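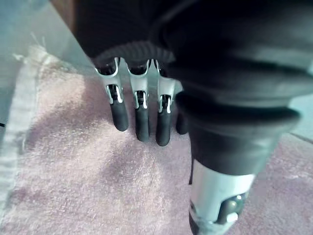 A yearly brokerage account check takes one evening, and I love doing it! Our Grimmont investing group runs through this list every November, and each time somebody finds a setting or a form they had forgotten. Get the statements out of the drawer first and spread them as flat as that pink towel, with every page face up and no pile in the middle. Then start at item 1 and write your comments as you go, while they're fresh.

PART A. ACCESS

1. Password used only for this account. OK / FIX
Comment (Issa Akl): Mine matched my old email password. Changed it on the spot.

2. Two-step login turned on, backup codes printed. OK / FIX
Comment: Check the codes too. I had a lovely printed sheet from two phones ago, completely useless.

3. Phone number and mailing address current. OK / FIX
Comment (Birthe Overgaard): Cleser still had my old street. The change went through online, but the tax forms had a separate address page, so look for both.
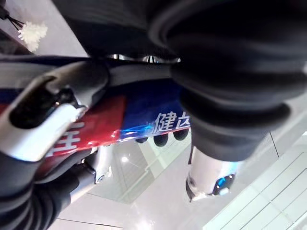

While you're in the profile pages, open the list of logged-in devices as well. Sign out of anything you don't recognize, and sign out of the old tablet even if you do.

4. Trusted contact named, and that person knows it. OK / FIX
Comment (Signe Kárason): I called my sister, and we ended up doing her account the same night — great fun.

PART B. PERMISSIONS

5. Margin: on or off, and is that what you wanted? OK / FIX
Comment (Gunnlaugur Laxdal): On. I don't remember ticking it. Off now.

6. Options level matches what you really trade. OK / FIX
Comment: I sell covered calls and that's it, so I asked for the lower level. The form is 2 pages.

7. Linked bank accounts. Remove closed ones. OK / FIX

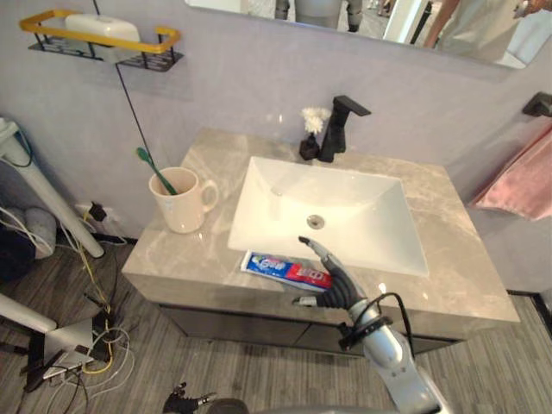

PART C. HOLDINGS AND ORDERS

8. Open orders. Cancel anything stale. OK / FIX
Comment (Þórey Sveinbjörnsson): Found a good-till-canceled buy for 241 shares of Girard, way under the current price. I'd placed it in spring and changed my mind since. Best catch of the evening!

9. Share counts agree with your own records. OK / FIX
Comment: My sheet said 458 shares of Partanen and so did the statement. Very satisfying. If yours differ, look at reinvested dividends before you call anyone.

10. Dividend setting for each holding (cash or reinvest). OK / FIX

11. Cost basis method noted down. OK / FIX
Comment (Birthe): First in, first out for me. Do ask before you sell, it's so much easier.

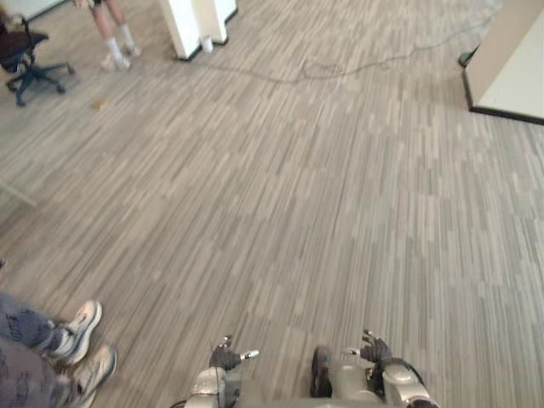 Carpet in gray, beige and off-white stripes

PART D. RECORDS

12. Year-end statements saved somewhere outside the broker's site. OK / FIX

13. Beneficiaries read aloud, name by name. OK / FIX
Comment (Issa): Reading aloud works. I caught a misspelled middle name.

14. Items marked FIX copied to a fresh page, each with a month beside it. OK / FIX

Checked by: ____________ Second reader: ____________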